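Monday, July 2, 2018

Since December I work three days a week in a shared office in Plinbridge, and many people write to me and ask if it is worth the money. I will try to answer with some order.

Before, I was working from my kitchen in Drismont. My table there was 8 steps from the refrigerator, and this was a problem for my work and also for my belly. My friend Welington Holanda was already renting a desk in the Furtado building and he invited me to try it for one week. I stayed.

The desks are the first thing I like. They are light wood, simple, with no drawers. In the beginning I missed the drawers very much. At home I had two, full of receipts and dead pens. Now I carry everything in one bag, so I bring only what I will use: the laptop, the charger, one notebook, my headphones. When I finish, I put all of it back in the bag and the desk is clear in one minute. I never learned to do this at home.

The second thing is the carpet. It is dark gray and it eats the noise. When somebody rolls a chair, you almost do not hear it. My kitchen has tiles, and there every chair was screaming.

Now the things I don't like so much. The round stools look nice, but they have no back, and after one hour I feel it in my shoulders. I advise you to arrive early and take a real office chair with arms. Also the air conditioning is strong even in July, so bring a sweater.

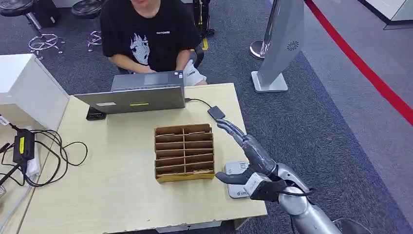
About money, I pay 600 per quarter, and coffee is included. The coffee is Mernico, the dark one, a little bitter for my taste, but I drink it. In my first three months I also wrote 492 pages of translation, which for me is a very good number. At home I was always stopping to wash a cup.

I still keep the kitchen table for Thursdays and Fridays. I removed the fruit bowl and the mail from it, and I try to leave it in the evening like I leave the desk in the office. Some weeks I manage. Last Friday the mail was back, and one sock, and I worked beside them until lunch.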